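Wristed Practice Instruments and Soft Tissue Pads -- Hire and Sales from Randholm

Last updated: April 26, 2023

Welcome to the page for our wristed instruments and the tissue pads that go with them, which we have been meaning to write up properly for a good long while. If you run a skills room or a teaching lab and you want your trainees to spend real hours getting the feel of small jaws near a delicate surface, we hope you'll find most of what you need to know below, and do ring us if you don't.

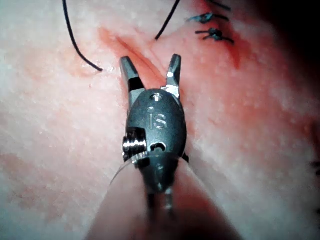
We began in a single upstairs room in Skendelville with one bench, one lamp and a great deal of enthusiasm, and although we have rather more shelf space these days, the range is still a small one. We like it that way. Everything we hire out has been handled by us first, and we would much sooner talk you out of the wrong item than post it to you and have it come back a week later with a sad little note in the box.

The instruments

Each wristed instrument has a pair of jaws, a jointed wrist and a slim shaft behind it. Newcomers nearly always look at the jaws and forget the wrist altogether, but the wrist is where the learning happens. It takes most people a session or two to stop steering with the whole arm and let the joint do its share (we've all been there!), and after that things become a good deal more enjoyable for everyone in the room.

We keep several jaw patterns on the shelf. The narrower ones are kinder for picking up an edge, and the broader ones are more forgiving when you want to hold something still. If you're starting from nothing, we generally suggest a matched pair of the plainer pattern, and then adding a finer one when your group is ready for it.

Please note that all our stock is for training and bench use only. It isn't supplied sterile and must never be used on patients, and we do ask every customer to sign a short form saying so.

The Nernex pads

The Nernex pad is our own soft tissue pad, and we're fond of it. The surface is uneven in colour and slippery to the touch when it has been wetted, which catches people out the first time they try to lift it. You can have it plain, or with a cut already made so that a group can get straight on to handling the two edges -- handy if you only have the room for a morning.

Pads arrive in a sealed tray. Keep them somewhere cool, out of the sun, and moisten them with clean water before you begin. A pad that has been left out overnight will go stiff at the corners, and there is no bringing it back, I'm afraid. Used pads should go in a lined bin and not down the sink.

Looking after everything

Wipe the jaws down as soon as you've finished, while anything left on them is still soft, and then open and close them a few times over a dry cloth. Go gently round the pins and the little recesses with a soft brush. Please don't soak the shaft, however tempting it may be at the end of a long day, and please don't use wire wool on anything at all.

If a wrist begins to feel gritty, or one jaw lags behind the other, stop there and let us know. Most of the trouble we see comes from somebody kindly trying to free a stiff joint with pliers. Our bench repairs are done by Stankevičius, a small workshop we have used since the early days, and they would far rather see an instrument early -- so would we.

Hire terms

Hire runs for 30 days from the day your parcel arrives, and you may extend it once without filling in the form again. Instruments travel in a padded case, and we ask that you send them back in the same one, with the foam the right way up. Fair wear is our affair. Bent jaws and lost cases are charged at cost, and we'll always talk to you before sending a bill.

Pads are sale items and can't be returned once the tray has been opened.

Ordering

The starter set is catalogue number 1514 and holds a matched pair of instruments, a tray of plain pads, a brush and a cloth. Pads for larger courses are sold in cartons of 500 or 1000, made to order, so do give us plenty of warning -- January is always busy and the cartons go quickly then.

Schools and colleges can order on account. You're also very welcome to visit the Skendelville room and try the different jaws before you choose, as long as you book a time with us first. Parking is easiest behind the building, and the bell for Randholm is the lower of the two.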